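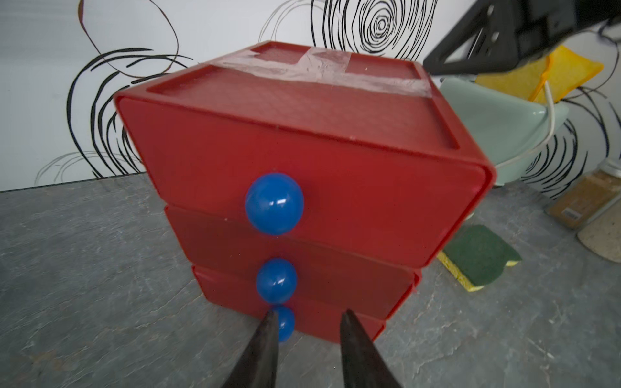
Two fingers and a blue knob.

I've been trying to answer one question for most of the fall: can a machine put my stuff away? I don't mean vacuum the floor. We've had robot vacuums for a long time and they're fine. I mean open a drawer, put the thing in the drawer, close the drawer.

I started reading up on it in October, after I spent a whole evening clearing one counter. My sister-in-law, Stefaniia Kuzmenko, runs the packing room at Nitent, and I figured she'd have an opinion. She does. Her shop looked at two systems last year, one from Fliltden and one from Jellero, and bought neither. Both could lift a box and set it on a belt all day. What they couldn't do was get a part out of a bin drawer that sticks. She has 610 of those drawers on one wall, and she says maybe half of them open the way they did when they were new.

I think drawers are a good test for this reason. A drawer looks like one job but it's several. You have to find the knob, get hold of it, and pull straight back. If you pull a little to the side, the drawer jams. If it's a light plastic chest, like the red one in the photo, the whole chest can come along with the drawer. People put their other hand on top without thinking about it.

Round knobs bother me more than handles. A bar handle you can hook from behind. With a shiny ball you have to get a finger on each side and squeeze, and if you're off center it wants to slip out. My daughter had trouble with knobs like that until she was 3, and she had five fingers per hand to work with.

Then there's everything else on the counter. Sponges, a cable hanging over something, a container with a cork-colored base standing off to one side. That's a pretty honest kitchen counter as far as I'm concerned. In the glossy product videos there's one mug and a bowl of lemons. I'd like to see those same machines with a cord in the way.

I don't want to be too hard on it. When we lived on Meredith I had a dishwasher that needed a butter knife to open, and I still called that a machine that did the dishes. If something could put away 20 things an hour while I was at work, slow as that is, I'd take it. It could spend a full minute on each knob and I wouldn't be there to get annoyed.

What I wouldn't accept is having to check. If I come home and have to look in every drawer to see what went where, I've traded one chore for another. Stefaniia said the same about the shop – a wrong part in the right bin costs her more than an empty bin does.

So my answer for now is no, not in my house. Floors yes, boxes yes, drawers not yet. I'll look again next year. In the meantime I still have the junk drawer to do, and I have no idea where the spare batteries went.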